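Ynyr Gittins
Nov 9, 2025

Spent the afternoon at the Hestard open day, in the low building behind the main works. Notes follow, mostly on the two-arm bench. Thread.

Background for anyone new here: Hestard does small-batch assembly for other firms. Short runs, lots of changeovers, parts that are fiddly and cheap. The open day is for suppliers and for people like me who write fixture drawings and seldom see them used.

Three stations were running. Station one was a conveyor and a vision check, which I have seen elsewhere and will skip. Station two was a Zisport screwdriving cell with the guards on, so mostly you watched a door. Station three was the bench, and I stayed there for most of the visit.

The bench is two arms facing each other over a plain white table. One black gripper on each. A stand with an upright post, a tray, and plenty of bare table. No dedicated fixture bolted down anywhere, and that was the part I had come to look at.

Gunvor Wallin ran the demonstration. She has been on the bench since August and talks about it the way people talk about a lathe: what it does, what it won't do, where it drifts.

The job on show was pick, hold, pass, place. Left arm works at the post, right arm waits low and comes in once the part is clear. They have the handover at 14 seconds. She said the arms could move faster, but the waiting is deliberate — the pause lets the controller confirm grip force before the other side lets go.

I asked about repeatability over a full shift. The last long test was 1000 cycles, of which 916 went through without a person stepping in. She gave the figure without any polish on it. Most of the remainder were stops at the handover, where the second gripper closed and reported the wrong width.

Wrong width usually means the part has turned slightly. You can fix that with a shaped finger, and then you need new fingers for every part. You can fix it with a camera and a correction move, and then you lose time. Hestard has gone for the second. I would have gone for the first and been wrong about the changeover cost, having now seen their sums.

Changeover is the number they care about. Halina Wilczyńska, who plans the runs, put it at almost 1095 changeovers a year across the building. At that rate a fixture that takes half an hour to swap is a bad fixture, however accurate it is.

Tool position is taught by hand and then trimmed. Gunvor moved one arm over the post, nudged it in small steps on the pendant, saved the point and ran it again at low speed. Dull to watch, and the most useful ten minutes of the day. You see where the slack in the process is.

Cable routing came up, as it always does. If it is tied too tight the wrist pulls on it at full rotation, and if it is too loose it finds the work. Their rule is to run the wrist to both limits by hand after any change, before power goes to the programme. Sensible. I have seen it skipped.

A visitor from Witkowska asked whether the bench could take their Hosby housings. Short answer: not yet, too heavy for the reach at full stretch. Longer answer: possibly, with the table brought in and both arms carrying. Ingvild Lindholm took the drawing away to check the loads.

Things I would want to know before buying one: what the stops cost in operator time, how often the taught points need trimming, and who does it on nights. I got a clear answer to the first, a fair answer to the second, and a shrug for the third.

I'm going to redraw the post stand for our own trials with a heavier base. If anyone has used a weighted base on a bench like this instead of clamping it, I'd like to hear how it held up.

Last post, with the bench as it stood during the demo.

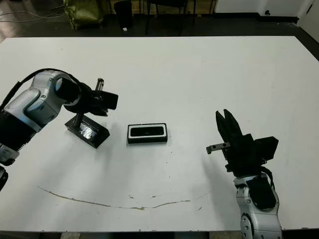

Station three at Hestard: left gripper over the post, right gripper low, tray between them.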